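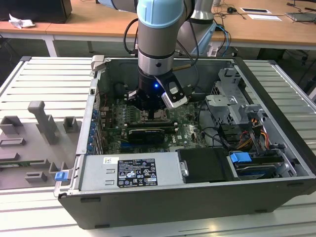 The open tower on the slatted bench, with the graphics card still in its slot and the power supply nearest the camera.

Adasora Computer Reuse Group
Minutes of the December meeting

Present: Elif Naz Kozan (chair), Remzi Aksoy (minutes), and the regular Tuesday-night bench crew, plus three new faces from the Coşkun building who came for the tea and kindly stayed to the end.
Apologies: the Gradura branch, who had their own meeting on the same evening.

1. Welcome
Elif opened at 6:40, once the last of the coats had found a hook, and thanked everybody for coming out in such miserable weather. She said a particular thank you to whoever brought the walnut cake. The minutes of the last meeting were read and agreed, with one spelling put right.

2. Desktop towers
Most of the evening went on this, as it usually does. Remzi reported that the batch from Culon has been logged and that there are now 364 towers on the list, counting the ones still stacked in the hallway. He talked us through how he would like these cases taken apart, because people have been going at them in all sorts of different orders and the parts bins are showing it.

The case is to go on its side on the bench with the cover off. Remzi would like the graphics card out first, before anybody starts on the cables. One of our newer members asked about the blue plastic pieces, and there was a long and very pleasant conversation about them. Remzi's view is that on a case like this one you should look for blue before you reach for a screwdriver, and he pointed to the clips along the expansion slots and the handle on the hard drive carrier. Elif added that the clips get brittle with age and that she has snapped more of them than she cares to admit, so please go gently and keep any spares in the jam jar by the window.

The power supply was discussed next. It was agreed again that power supplies are removed whole and never opened, and that the black label with the ratings and warnings stays on. We have had several come through with the label half picked off, and then they can't be tested or passed on. Small barcode stickers can stay where they are too. If a sticker looks like an owner's asset tag, copy the number onto the sheet and ask Remzi.

There was some disagreement about the red, yellow and black power cables. Half the room likes to tie them up before lifting anything out and the other half finds the ties get in the way. Elif suggested we try it both ways until the next meeting and see who is in the better mood by then. Left with the bench crew.

Metal drive cages go in the tall bin with the brackets. Watch your knuckles on the stamped edges! The first aid box has been refilled.

Action: Remzi to type up the order of work on one page and tape it by the bench.

3. Hard drives
Every drive comes out of its carrier and goes in the locked drawer the same evening. The empty carriers are worth keeping, and Gradura has asked for 200 of them if we can manage it. Elif thought we could, with a little patience.

Action: Elif to write to Gradura.

4. Money
We hold 1000 in the account. It was agreed to spend up to 800 of it on shelving for the hallway, so that the people upstairs can get their bicycles past again. They have been very good about it and we should take them some cake.

5. Any other business
The kettle is on its last legs. Somebody has left a green scarf, now on the hook behind the door. One of the visitors asked if she could bring her father's old computer in for a look, and was told yes, with pleasure, so long as she copies off her photographs first.

Elif closed the meeting at 8:15. Next meeting in January, same room, and please bring your own mug.

R. Aksoy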